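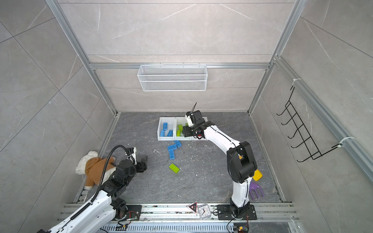

3. Open day and demonstration, April 2026

The open day at our Durkby workshop was held as planned in the proposal. We sent 400 invitations to schools and small firms in the area, and Anca Roman received the visitors in groups of 8.

The main demonstration was sorting by color. Two robot arms share one work area, and toy bricks must go to the two white bins at the back — light blue to the left, lime green to the right. Mieczysław Kołodziej explained each step while the arms were working. The teddy bear and the toy rake also stay on the floor of the work area, and the children asked many questions about the bear.

Two points did not go so well. The introduction talk was too long for the younger groups, and we shortened it after lunch. Also, the visitors at the back could not see the bins well. Tudur Vaughan has asked Biltness for the price of a second screen.

4. Next steps

We would like to repeat the event in October, with the same task and smaller groups. The cost of printed material was 454 euros, from the 500 approved. The remaining money is kept for the October leaflet.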